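Search notebook
Search
All entries
6 min read

8 Aug 2018
Bench notes: table grapes, stem and berry checks, steel prep surface

Continuing from the previous page. Second delivery of green seedless from Zeltano came in with the early van. Liam signed for it and put the trays in the walk-in on the lower shelf, left side. Upper shelf is still taken up by the plums for Farquharson and I have not moved those.

Purpose of this entry is to settle the handling routine before the October work. We have been getting different berry-drop figures depending on who does the bench step, and Clodagh and I agree the spread comes from handling and not from the fruit. Fulgencio's trays always come out low, mine middling, Tomás's high. Same lot, same walk-in.

Conditions
Room at 18 C on the wall thermometer. Did not use the handheld, battery cover is missing again. Door to corridor closed, extractor off. Overhead lights on, both rows.

Material
Lot 313, two trays, liner bags folded over and not sealed. Bunches mixed in size. Rejected before starting: anything with split berries at the shoulder, anything with visible mold, anything already broken into pieces smaller than a hand. Rejects went into the gray bin for Senan, who wants them for the sugar readings and does not mind the splits.

Shears are the short curved pair. The long pair has play in the pivot and crushes the stem at the cut, which gives a brown end within a day and spoils the stem score. Long pair tagged and hung up. Please leave it hung up.

Procedure as done today
1. Take one bunch from the tray by the main stem. No hand under the berries.
2. Lay it on the steel with the narrow end away from the operator. Do not roll it afterwards to get a better side.
3. Leave it for 2 minutes. Berries that were only held in place by their neighbors tend to let go in this time, and they belong in the count.
4. Score the stem before touching anything else.
5. Score berry color, then firmness.
6. Lift, weigh, collect what stays behind on the surface, weigh that.

Step 3 is the one people skip. Tomás was going straight from 2 to 6, so the late berries fell into the weighing pan and were booked as attached on some sheets and as dropped on others. I have asked him to go back through his July sheets and mark which is which, if he can tell.

Stem score
Keeping the Drimus scale, one to five, with one as fully green and five as fully brown and brittle. The wording for three is poor ("moderate browning") and covers too much. Suggest we split it in our own sheets into 3a, main stem green with browned side stems, and 3b, browning on the main stem itself. When reporting out we fold both back into three. Clodagh is against having letters in a numeric column and would prefer a separate yes/no column for the main stem. Either works for me. To be decided before October, and whoever sets up the new sheet gets to choose.

Color
The color card does not deal with blush. These are sold as green, and the card runs from green to yellow amber with nothing on the pink side. Single berries with a pinkish-brown or brownish-red tint turn up in bunches that are otherwise an even green. Under the card as written they get no score at all, and people have been either ignoring them or putting them down as defects, which is how one of last month's bunches ended up failed on color with hardly anything the matter with it.
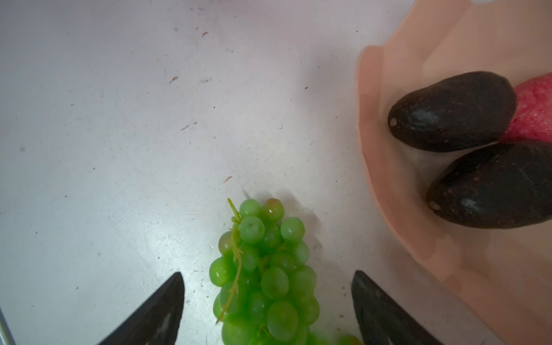
For now: blush on a sound, firm berry is noted as "B" in the remarks and does not affect the color score. Blush with softening, or with a sunken patch, is a defect and is scored as one. If in doubt press lightly with the thumb, at the side and not at the stem end. Senan thinks the tint goes with sun exposure on one face of the bunch. Plausible, but we have no orientation data from the grower and cannot test it here.

Surface
Steel is still the best of what we have. The white board was easier on the eyes but held juice in the knife marks. Two complaints about the steel, both fair.

First, glare. The brushed finish throws the light back as a pale bright area, and judging color across it is unreliable. Turn off the row nearest the window, or move to the other end of the bench. Fulgencio suggested a gray cloth. Tried it, small stem pieces catch in the weave and go missing from the weighings.

Second, bits. Small brown and rust-colored flecks and fine dark specks show up on this finish, and they get swept up with the collected material. The weight is nothing, but they confuse the debris column. Wipe before each tray with the damp lint-free, then dry. Do not use the scouring pad, the surface has enough scratches on it.

Weighing
Balance checked with the 50 g mass before and after. No drift. Pan liner tared each time. Figures are in the bound book and I will not copy them here until Liam has been through them, as there is one line where I think I wrote the gross.

To do
- Ask Zeltano whether the liner bags can come with the grower's row number. Clodagh has the contact.
- New battery cover, or tape.
- Move plums when Farquharson collects.
- Check whether Trumunura still wants the stem results by tray or by bunch. Their last message said both in different paragraphs.
- Tomás to repeat four bunches from lot 313 with the full wait at step 3, same shears.
- Label the gray bin. It was emptied with the general waste last week and Senan lost his splits.

Remaining bunches back in the walk-in, liner bags folded over, tray lids on. Shears washed and dried. Will pick up with the second tray tomorrow, starting from the stem scores.

Contact the bench group | Notebook pages © 2018 | Back to top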